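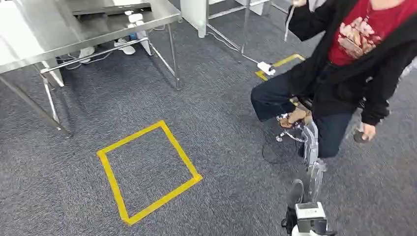 Yellow tape on speckled gray carpet, next to a stainless steel table.

Looking After Carpet in a Workroom

By Precious Barredo

1,401 shares
100 comments

A lot of spare bedrooms and basements get turned into workrooms without anyone pulling up the carpet first. It can be lived with. I have had carpet under a workbench in two houses now, and the tips below are the ones I still use. They are for short, dense carpet of the office type. Deep pile is another matter and I would not put a table on it at all.

Tape marks

Tape is the quickest way to mark where a table goes back after cleaning, or to keep a patch of floor clear. Use a cloth or vinyl floor tape and skip packing tape, which leaves the worst residue of anything I have tried. Vacuum the spot twice before the tape goes down. Press it with your palm only. If you rub it in with a spoon or a roller, the glue gets down between the loops and stays there.

Take the tape up slowly, pulling it back flat over itself. Pulling straight up can lift loops. If it has been down since last June, warm it first with a hair dryer on low and work a few inches at a time.

For residue, start with ice. Put a few cubes in a sandwich bag, hold it on the sticky patch for five minutes, and scrape with the edge of an old plastic card. That takes off most of it. Whatever is left can be dabbed with rubbing alcohol on a white cloth. Try it inside a closet first, as some carpet dyes will move. Dab, blot, turn the cloth, repeat. Then a damp cloth, then a dry one.

Baking soda does nothing for glue. Several readers have sent that in and I did try it.

Dents from table legs

Thin legs dig in more than thick ones. A metal table with narrow legs will leave a dent in a week, and a loaded one will leave it in a day. Put a flat cup under each foot if the table is staying where it is. Plain hard plastic cups are fine. The felt kind hold dirt and leave a gray ring.

To raise a dent, lay a damp cotton cloth over it and hold a steam iron just above the cloth for a few seconds. Don't press. Lift the pile with your fingers or a fork while it is still warm, and leave it alone until dry. An old dent may need doing three times. Ice cubes left to melt in the dent also work, but they take overnight and you have to remember not to step there.

Check that the table sits level after you move it. Carpet hides a short leg until you set down something that rolls.

Cords

Never run a cord under carpet or under a rug on top of carpet. Heat builds up there and you can't see damage to the jacket. Cords that cross open floor should go along the wall if there is any way to do it, and if there isn't, use a proper cord cover with the hook backing made for carpet. The rubber ones meant for hard floors slide.

A power strip is better off the floor. Lint gets into the empty sockets, and so does water the day you shampoo. Set it on a lower shelf or fasten it to a table leg with two hook-and-loop straps, and leave enough slack that the plug isn't pulling. On a metal shelf I look over the cords every month or two where they go past the edge. If the edge feels sharp to a finger, cover it with a strip of split tubing from the hardware store.

Bundle the extra length loosely. Don't wind it tight and don't use bare wire ties.

Vacuuming

Twice a week under the bench, once everywhere else. Pick up screws and wire ends by hand or with a magnet before you start. I keep a flat magnet in a sock for this and turn the sock inside out over the trash. Metal filings need the magnet, then the vacuum, then the magnet again. Left in the carpet they rust at the first damp cleaning, and a rust spot is very hard to get out.

Go over each strip in both directions, slowly. The slow part matters more than the brand of vacuum. Mine is an old upright with a cracked wheel.

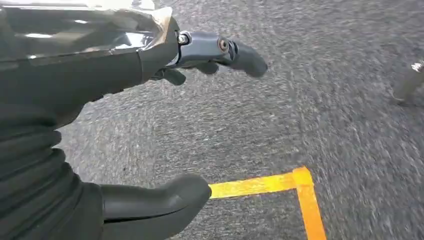

Sawdust is easier than it looks so long as it stays dry. Let it settle for an hour before you vacuum or you will be doing it again that evening. Empty the bin outside.

Oil and grease

Scrape up what you can with a spoon. Cover the spot with cornstarch, leave it for at least an hour, and vacuum. If there is still a shadow, mix a small squirt of clear dish soap into two cups of warm water and work it in with a cloth from the outside toward the middle. Rinse with plain water the same way. Rinsing is the step people leave out, and soap left in carpet picks up dirt faster than the grease did.

Black grease may need a second round of cornstarch after the carpet is dry. Don't scrub with a stiff brush. It fuzzes the loops and the fuzzy patch will show long after the stain is gone.

Small bottles of oil, glue and cleaner should stand in a tray with a lip. A baking pan is fine. I lost a corner of carpet to a bottle of wood stain with the cap half on, and the pan would have caught all of it.

Steel tabletops

Not carpet, but it comes up every time. Wipe a stainless top with dish soap and warm water, going with the grain, and dry it straight away. Streaks are nearly always from leaving it to air dry. Avoid bleach and avoid steel wool. A few drops of mineral oil on a dry cloth will take off fingerprints, though you need to buff it well or paper will stick to it. Hold the cloth under the drips while you clean so the carpet doesn't get the runoff.

Shoes

Keep one pair for the workroom and leave them there, under the table or by the door. Knock the soles together over the trash now and then. Treads carry metal bits into the rest of the house, and I have found them in the kitchen.

When to give up

If one area is worn through or stained past saving, cut it out and replace it with a piece from a closet. Use a sharp knife and a metal ruler, cut both pieces to the same square, and match the direction of the pile. Double-sided carpet tape holds it. With carpet tiles you just swap the tile, so buy a few spare when you lay them. Colors get discontinued.

A hard mat over the carpet is the other choice. Get the kind with small studs underneath, and lift it twice a year to clean what has gone under.

Last updated January 24, 2024

Share this page
100 comments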